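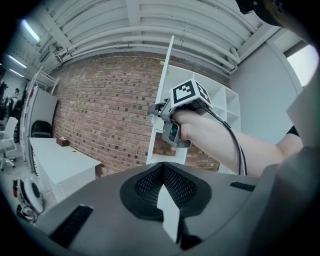

Reading time: 9 minutes with the exercise

Managing Agency Work, Session 4: Scope and Change Requests
October 2022

Last session we looked at how an agency writes an estimate. Today we look at what happens after the client has signed it. Most projects which lose money were estimated quite well. The work grew afterwards, in small pieces, and the price stayed the same.

1. What the scope is
The scope is the written list of what the agency will deliver, how many rounds of changes are included, and what the client must supply. A good scope also has a list of exclusions. Students often leave this list out, as they find it impolite to tell a new client what he will not receive. Please write it anyway. The client can only object to something he has read.

2. Case: Kaltstead and Dureo
Kaltstead is a small design agency. Its client, Dureo, ordered a product website for a fixed fee, with 30 pages and two rounds of changes. In the second round Dureo asked for a "small" booking form. The account manager, Zahira Chong, agreed to it by telephone and wrote nothing down.

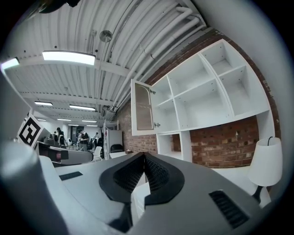 The form needed 19 hours which were not in the estimate. When Kaltstead sent an extra invoice for 2932 dollars, Dureo refused to pay it. From their side the form was a correction, and corrections were included. Both companies had a reasonable position – the contract did not define the word "correction" at all.

3. The change request
A change request can fit on one page. It should state:
– what the client wants, in the client's own words
– the extra hours and the price
– the effect on the delivery date
– who may approve it on each side
– until when the offer is valid

Work on the change starts after the approval has arrived in writing. An e-mail is enough. If the agency decides to give the work for free, it still sends the form, with the normal price and a discount of the same amount. In this way the client learns what such work costs. 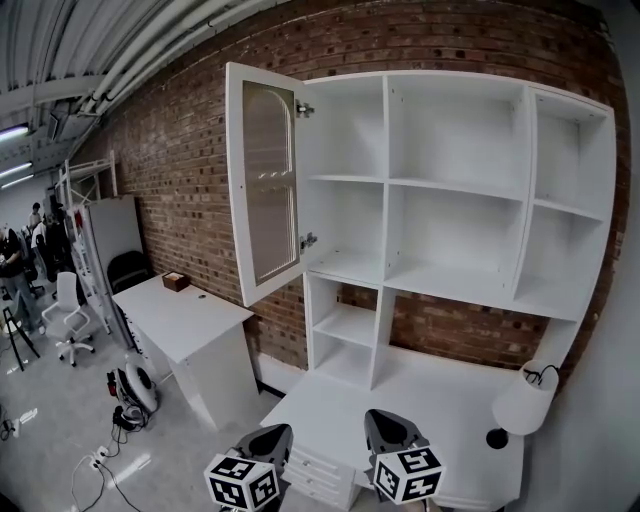
Department of Business Services, Project Management Group

4. Exercise for next time
Read the Lau and Amitz contracts in your folder. Mark every phrase that two people could understand differently, and rewrite three of them. Then prepare a change request for the Dureo booking form, as Zahira Chong should have sent it. Work in pairs if you like, but each student hands in an own copy.

Questions about the contracts go to Sachiko Mizuno. The session on payment terms will follow in November.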